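Home > Parties & Gifts > Questions > Ask

13th January, posted by turlowmum
882 views

What can go in going-home bags that isn't all sugar? Daughter's class party is at the hall in Movamstead, budget is tight, I've got 10 bags to fill and two of the kids can't have nuts. Last year I did sweets and a balloon and got a few looks. Don't want plastic tat either. Paper bags ok or do they just split?? 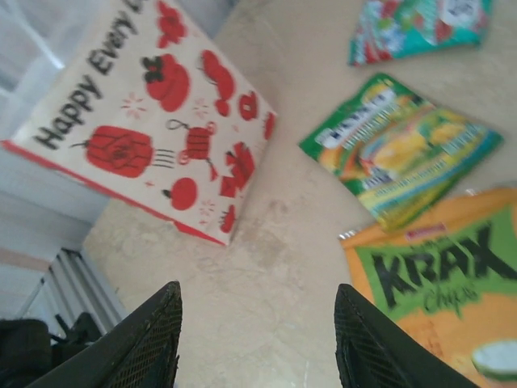 White paper gift bag and a bag of crisps.

Thanks in advance, bit pushed for time

Share | 2 answers

Answer 1
Paper's fine. Crisps, a satsuma, a pencil. Done. Check the crisps packet for the nut warning, some of the own brand ones in Prolis have it and some dont.

Answer 2
Depends on age but mine liked seeds best, we did sunflower ones in April and parents were still sending me pictures of them in summer.

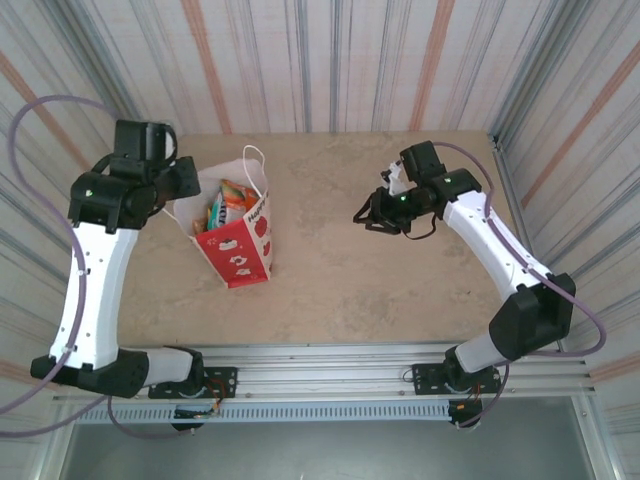 Nuts first, ring the parents, don't guess. Some are fine with "may contain" and some really aren't. Then buy multipacks and split them, way cheaper than the party aisle. For the bags I'd go for a white paper one with a bit of red at the bottom, stands up on the table with the snacks in and you don't need ribbon or anything. Heavy stuff at the botom. Names on with felt tip BEFORE you fill them, learned that one the hard way.

Was this helpful? Yes / No
Report | Next question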